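The Desk Against the Flowers

When Mahnaz Bahrami moved into her flat in Grillitz, the landlord offered to strip the wallpaper from the small bedroom. She asked him to leave it. Her grandmother had a sewing room with flowers on every wall, she told me, and she had never found a colour of paint that made her feel the same.

The room is narrow and the window is on the short side, so there was only one sensible place for a desk. She chose a white one. Her friend Demyd Kuzmenko, who repairs furniture in Rirkasach, wanted to sell her a dark table with turned legs. She measured it three times and said no. Against a busy pattern, she believes, the large things should be quiet and the small things can have some colour.

I came to visit in December, at four in the afternoon, when the light was already going. I write about how people keep their papers, and this is a less boring subject than my family thinks. Most of the desks I see have one of two problems. Either everything is lying flat, in a pile that nobody wishes to lift, or everything is hidden in drawers and the owner has forgotten it. 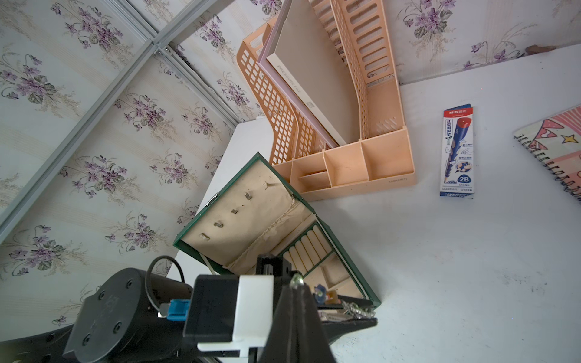 Mahnaz keeps her papers standing up. A beige-white file folder and a pale purple one lean together in a peach-coloured plastic organizer, pushed back to the wall, and beside them is a slot with nothing in it. She likes to have an empty place ready. When a letter arrives that she can't answer the same day, it goes there, and at the end of the week she must deal with it or file it.

The front compartments follow the same idea. She doesn't try to fill them all. "If each hole has a thing in it, then the next thing goes on the desk," she said, and I wrote this down for my own use, because my desk at home is a proof of it.

Pencils are her weakness. She buys them in slim boxes and likes the packaging almost as much as the pencils. The one I admired was white and blue with a red band, from M&G, and it stood upright beside the organizer like a small book.

Demyd came by while we were drinking tea. He still thinks the dark table would have been handsome. He put his palm on the white surface, looked for a while at the purple blossoms and the grey-green leaves, and asked if she would ever paint the wall. She poured him another cup and asked about his mother.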